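Enciclopédia > Utensílios domésticos > Mesa e serviço > Bandeja

Última atualização: 14 de novembro de 2018

Bandeja

Bandeja (em Portugal também tabuleiro) é uma peça plana, de fundo largo e rebordo baixo, usada para transportar, apresentar ou reunir objetos. Distingue-se do prato pelo tamanho e pela função: o prato recebe o alimento que vai ser comido, a bandeja recebe em geral outros recipientes. Distingue-se da assadeira por não ser feita, na maior parte dos casos, para ir ao forno.

Forma

As formas mais comuns são a retangular, a oval e a redonda. A retangular aproveita melhor a superfície da mesa e arruma-se de pé entre o armário e a parede. Os cantos costumam ser arredondados, o que facilita a limpeza e reduz o risco de lascar ou rachar numa queda.

O rebordo, ou aba, impede que os objetos deslizem para fora e retém pequenos derrames. Nas bandejas de serviço é mais alto, por vezes com pegas recortadas ou aplicadas. Nas de mesa pode ser muito baixo, pouco mais do que uma linha saliente em volta do fundo. Uma bandeja sem pegas segura-se pelos lados mais curtos, com os polegares sobre a aba, ou apoia-se na palma da mão aberta, como fazem os empregados de mesa.

Materiais

A madeira é um dos materiais tradicionais — leve, silenciosa ao pousar, mas sensível à água. O metal foi durante muito tempo preferido nas casas abastadas e continua em uso na restauração, sobretudo o aço inoxidável. A bandeja de plástico é leve, barata e fácil de empilhar. Risca-se com facilidade e algumas cores claras mancham com café, chá ou açafrão-da-índia. Existem ainda bandejas de vime, de vidro, de cortiça e de papel prensado.

No comércio aparecem sob designações variadas. O catálogo da Nodov, por exemplo, separa as «bandejas de serviço», com pegas, das «bandejas de base», sem pegas e de aba baixa; a Flerkia usa uma só designação para as duas.

Dimensões e peso

Não há medida única. Uma bandeja individual deve comportar um prato, um copo e os talheres; uma bandeja de família leva o serviço de chá completo. O modelo de base Skendanby, de plástico, mede 375 milímetros no lado maior e pesa roughly o mesmo que um prato raso de louça.

Uso na mesa e na bancada

Além do transporte, a bandeja serve para delimitar um espaço. Sobre uma mesa de trabalho ou uma bancada, reúne peças pequenas que de outro modo se espalhariam, e pode ser retirada de uma só vez quando a superfície é necessária para outra coisa. É frequente ser acompanhada de um recipiente menor, como um pratinho retangular, para separar o que não deve misturar-se com o resto.

Esther Kimaro, no manual de economia doméstica Mwaipopo, recomenda carregar primeiro o centro e só depois os lados, e pôr as peças altas junto ao corpo de quem transporta. O mesmo manual dedica as páginas 70 a 77 à arrumação de tabuleiros em armários estreitos.

Limpeza e conservação

As bandejas de plástico lavam-se com água morna, detergente neutro e esponja macia. Convém insistir no ângulo entre o fundo e a aba, onde se acumulam gordura e migalhas. Os esfregões abrasivos deixam a superfície baça. A madeira limpa-se com um pano húmido e seca-se logo a seguir. Bandejas guardadas em pilha devem estar bem secas — a humidade presa entre duas peças provoca manchas e mau cheiro.

O calor direto deforma muitos plásticos. Um tacho acabado de sair do lume deve assentar numa base própria, mesmo que a bandeja esteja sobre uma mesa resistente.

Artigos relacionados

Assadeira
Base para tachos
Pratinho
Rebordo
Serviço de chá
Travessa 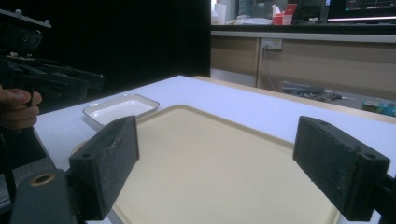 Bandeja retangular de plástico bege, com cantos arredondados e aba baixa, sobre uma mesa de tampo claro.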